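Gripper fingers won't close evenly after a bump
Posted by Cornevach, Tue 12 August

My two-finger hand-held gripper got knocked off the bench and now the right finger lags behind the left. Opens fine - closing is the trouble. Has anyone fixed this?

Rurico
Mine did that. Pulled the linkage arm and the bushing had gone oval. New one took 30 minutes. Keep your own fingers clear, it pinches!

geris_17
try turning it off and on

Hsu
Check the pad screws first, mate. Mine looks like this fully open.
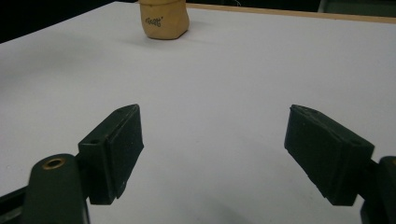 Fingers open, brass bushing at lower left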